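Comparing Two Finger Sets for Garment Handling

Reading time: 5 minutes

The purpose of this post is to record the results of a comparison carried out over the spring on the two-finger gripper that I use for garment work. The arm was left as it was, and so was the controller. Only the fingers and their pads were under review. Readers who followed the earlier entries on the Kuvby controller will find that the same settings apply, with the closing speed held at 40 percent of the maximum.

Two sets were considered. The first is the padded set supplied by Clalent, which has wide faces and rounded upper corners. The second is a narrower plate set ordered from Ludport, intended for thin material. Each set was given 90 grasps on dark knit and woven garments. A grasp was recorded as good when the cloth was lifted clear, held for the full interval, and released on command. Anything else was recorded as a failure, including those cases in which the cloth was held but could not be let go.

Dark clothing was selected on purpose. It is the most difficult category for the wrist camera, and a finger set that performs well only on pale towels is of limited use to anyone who intends to sort real laundry. Seams were of particular interest. A seam gives the pads something firm to close on, but it also holds the two faces apart, so that the cloth on either side receives less pressure than the force reading would suggest.

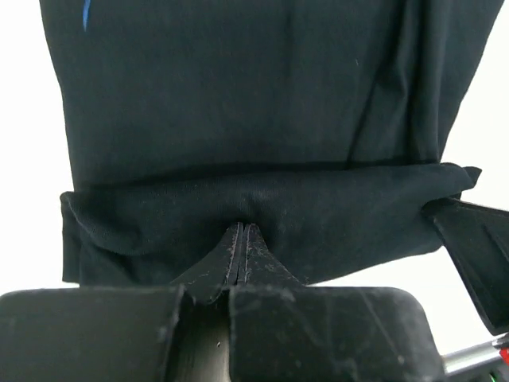 Aarti Chaudhary wrote after reading a draft of this section that the force reading should be set aside entirely when a seam is between the pads, and that in her tests the motor current at the moment of contact was the better guide. She also asked that future results be separated into seam grasps and plain grasps. Both points are accepted. The figures below were gathered before her note arrived and could not be divided in that way, but the logging sheet has been revised and now has a column for it.

The padded set completed 68 good grasps. The plate set completed 60. I had expected the opposite order, given that the plates enter a fold more easily and need less clearance at the sides. Most of the plate failures were recorded during the hold, with the cloth creeping downward until the grasp was lost. Most failures of the padded set were recorded at the approach, where the wide faces pushed the fabric away before closing on it.

The grip surface also has to be taken into account when any two sets are compared. A result obtained with fresh material says little about the same fingers later in their service life, and suppliers seldom state the condition of the pads used for their own figures.

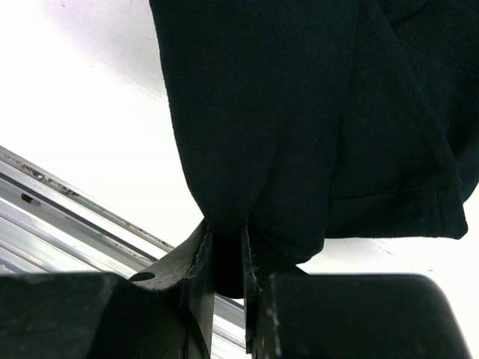
Replacement strips are a recurring cost, and the supplier's guidance on when to fit them is brief. It recommends replacement "as needed," which leaves the decision to the operator. My own rule is now based on the edge of the strip. Once the border has become as frayed as the one along the inner side of the right finger here, I take the set out of measured trials and keep it for setup work only. The rule is strict, and it will retire some strips that would have served a little longer. I consider the expense acceptable for the sake of figures that can be repeated from one month to the next.

A short note on mounting may be of use. Both sets attach with the same adapter, sold by Chauhan, and the change takes about 10 minutes, including the zero check. The zero check should be done with the fingers closed on nothing and then repeated with a single layer of thin cotton. On one Wednesday the second step was left out, and the entire afternoon of readings had to be discarded.

The last group of trials concerned the pull after the grasp. The cloth was drawn away from the table in one steady motion, with the fingers holding a gathered point and the remaining weight left to hang or drag as it would. Small differences between the sets were easier to observe at this stage than during the lift itself.

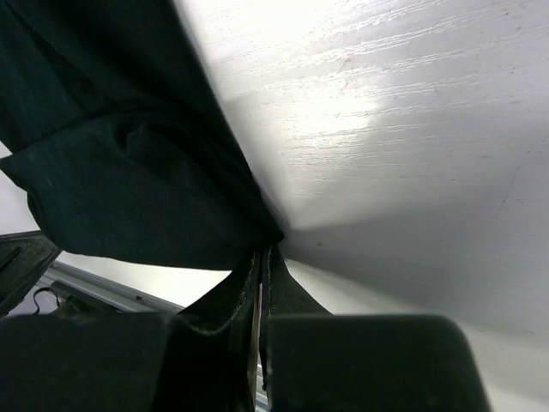

Can the closing speed be raised to save time once the pads have been chosen?

It can be raised for the approach, but the last part of the travel should stay slow, as contact at full speed tends to drive the cloth out from between the fingers.

The padded set will remain on the arm for the present. The plate set has been stored with its adapter and will be tested again after a new order of strips has been received, with seam and plain grasps recorded separately.

Recent posts
Wrist Camera Exposure for Dark Fabric
Kuvby Controller: Notes on the Force Limit Menu
Cable Routing on a Moving Wrist
Choosing Test Garments
Adapter Plates and the Zero Check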